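Werkstattbuch, Dezember, 16:40

Leimproben für die Stuhlzargen, zweite Reihe. Sechs Proben Buche auf Buche, stumpf verleimt, Presszeit wie gehabt. Probe 2 hielt bis 1.260 N, Probe 5 bis 1.686 N. Die übrigen liegen dazwischen. Soll nach Zeichnung Sobczak: 1.000 N.

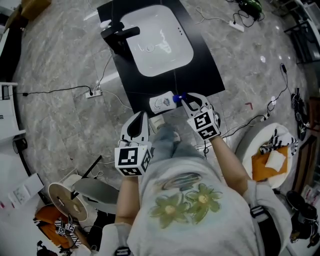 Bruch bei Probe 2 zur Hälfte in der Fuge, bei 5 fast ganz im Holz. Pallavi tippt auf zu wenig Auftrag am Rand. Nächstes Mal Zahnspachtel statt Pinsel, sonst nichts ändern.

Maja fragt bei Plakley nach, ob die Buche aus derselben Lieferung kommt wie im Herbst. Feuchte vor dem Verleimen messen, fehlt wieder im Blatt.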